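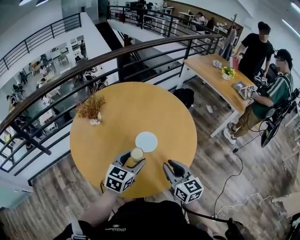 *One of the round tables up by the railing, with the desks on the floor below.*

**Wanted: someone to look after our tables (mornings, from October)**

Hello! I run the drinks counter and the upstairs seating at Chisholm, the shared office building in Triltitz, and I could really do with another pair of hands. People bring their drinks up here, spread out, have a chat, wander off again - and the tables need somebody who likes keeping them nice.

What you'd be doing, mostly:

- collecting cups and wiping the tabletops (the round wooden ones mark easily, so coasters go back out every time)
- looking after the little pots of dried grass and the flowers
- making hot drinks with me when the queue builds up
- carrying trays up and down the stairs, so decent shoes please

Shifts are 3 hours, starting at 8 am, and I need you at least two mornings a week. Nearly 132 people have desks in the building and you'll know half of them by their order before long! It does get noisy, what with the atrium being open to the floor below, but I like that about it.

You don't need café experience. I'd much sooner have someone friendly who spots a sticky ring on a table from across the room. Pay is hourly, drinks are free, and there's lunch from Grasamus next door if you stay on past noon.

To apply, drop a note in at the Nevine counter on the upper level with your name, your phone number and the mornings you can do. No CV needed - a few lines about yourself is plenty.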